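Visit to the Arnberg office, open day
2019-11-01
Posted by Aliki Margaritis

Arnberg opened its new office floor to visitors and I went along with Cormac Gallagher, mainly because we have a move of our own coming in March and wanted to see how somebody else had set up their desks. The invitation said two hours. We stayed closer to three.

You sign in downstairs, get a paper badge and take the elevator up. Coffee was at the top, and after that we were split into groups of 11. Ours was led by Lambros Michailidis, who had handled the fitting out and knew where everything had come from and what had gone wrong with it. He started with the floor plan, which had been changed twice after the lease was signed. The first plan had closed rooms along the window side. They dropped that and kept the windows for the desks.

The main area is very white. White walls, white columns, rows of white workstations, white chairs. The ceiling is black, with curved light strips running across it and small round lights in between. I had expected the black to make the place feel low, but with that much window on one side it doesn't. Cormac thought the glare would be a problem on bright days. Lambros said they had heard this from staff as well and were getting prices for blinds.

Most of the questions in our group were about cables. Everyone who works at a desk has an opinion on this. Arnberg decided against floor boxes, for cost, and went with power strips at the desks. The strips are long, with the sockets set along the top, and the plan is to have them mounted so that they don't slide around. On the day we visited the job was only part done. At one desk the strip was still lying across the top at an angle, a small bracket with a round hole under one end and a bundle of coiled white cable off to the side, next to a potted plant. I found this more useful than a finished desk, as you could see how much of the surface a strip that length takes up.
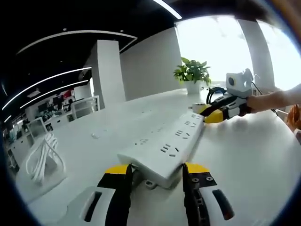
Dzifa Tetteh wanted to know why the strips weren't going under the desk, where she has had hers for years without any trouble. Lambros said they had tried it at two desks. People who plug in and unplug a laptop several times a day got tired of bending down, and some of them brought in their own extension cords, so the strips went back on top. Her answer was that she would still rather bend down than give up the desk space. The group was split on it.

From there we went to the storage room, which holds the spare parts: brackets, plugs, bags of cable ties, everything in labeled drawers. The labels are handwritten. Lambros recommended using cable in one color only, matched to the desk, and buying more of it than you think you need. He also said to fix the strips before the screens go in - they did it the other way at first and had to clear the desks again.

The plants are on a rental contract with a firm called Grusura, who come in to water them and swap out any that are doing badly. Anastasia Lambrakis from the front office told us the broad-leaved ones hold up best near the windows. The ferns had been sent back.

Lunch was sandwiches and a lentil soup in the kitchen area. The kitchen is small for the number of desks and there was a line for the one sink.

Parking is behind the building and fills up early. Cormac has the handout with the floor plan and the supplier list, and I will scan it once he brings it in.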